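Workshop notebook, Totstead
Sunday, October 5, 2025
Subject: carton handling and wear, return-bin stock, bench 3

Continuing from the February pages. The open item was whether small cartons that have been through the shelf and back still stack and still scan. I had the bench to myself for the morning and got through most of the bin.

Bench wiped down first and left to dry. Old tape residue along the far side came off with isopropyl and a plastic scraper. Do not use the steel one, it marks the top.

Working order as before: face, ends, barcode panel, flaps, corners. Flaps are left closed unless the tuck has already lifted. Cartons with broken seals go straight to the grey tray and are not handled further. Blisters are not removed. We are grading the board and the print, and anything concerning contents goes back to Lindulach with the sheet.

Grades unchanged:
A - corners sharp, print complete
B - edges rubbed, print complete, code reads
C - corner open or crushed, or code reads only on the second attempt
D - code does not read, or panel torn

The spread is much as in February. Most of the bin is B. The Cs are nearly all long thin cartons, which get put in upright and then leaned on by whatever comes after. I would like a divider in the bin. The Ó Gríofa trays are the right depth but too wide for the shelf, and cutting one down leaves a sharp lip. Eletti list a narrower one at 960 mm which would fit with a packing strip at one end. Not ordered yet.

Coated board holds up better than I had written previously. The February note said that the coating cracks at the fold and takes the ink with it. I now think this was one supplier's batch. Today the folds were dull and slightly rough to the thumb, but the ink was continuous on everything except two cartons with a dark solid colour running over the edge. Pale edges hide the wear. Worth remembering when grading by eye, as a white carton will tend to be marked up and a dark one marked down for the same rub. I regraded the first tray with the loupe for this reason and moved a few from A to B.

Laid on the side is still the best position for this work. The face can be checked at a low angle, the lower side panel with the barcode stays accessible, and the carton does not walk when touched. Standing on end, anything light tips. 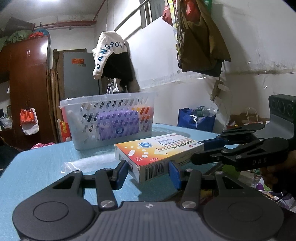
The pale blue top was queried when the notes went round at midday: Totstead stores wrote back that white board against light blue is hard to judge at the corners, and could the next set be done on the dark mat. Fair point. I have been relying on the edge shadow, which is adequate with the lamp low and poor with it overhead. The dark mat is softer, though, and a carton pressed down on it rocks a little, so the squareness check would have to be done off the mat. Proposed: squareness on the bare top, corners on the mat, in that order. Stores have no objection.

Orange and yellow print: under the warm lamp the gradient panels flatten out and light scuffs disappear. Changed to the daylight tube and they came back. Lamp type to be added to the sheet header.

Barcodes. Scanner reset before starting, beep on, range short. Reads were taken square on and then tilted. Where a code sits close to a bottom fold it suffers from being slid along shelves, and the wear runs across the bars, so usually enough height is left for a read. Wear along the bars is the bad case and comes from tape being pulled off. All 4 of today's D grades were tape damage. Stores should be asked to stop taping cartons in pairs. Paper bands would do the same job.

Scanner counter is close to 3,000. Window to be cleaned at that point, per the card on the lid.

Outstanding:
- lamp type on sheet header
- divider, measure shelf again before ordering from Eletti
- dark mat, check it lies flat after being rolled up since February
- paper bands, ask for a sample pack
- rewrite the coating paragraph in the February notes
- grey tray to Lindulach, sheet not yet signed

Bin put back on the lower shelf, ungraded cartons at the left.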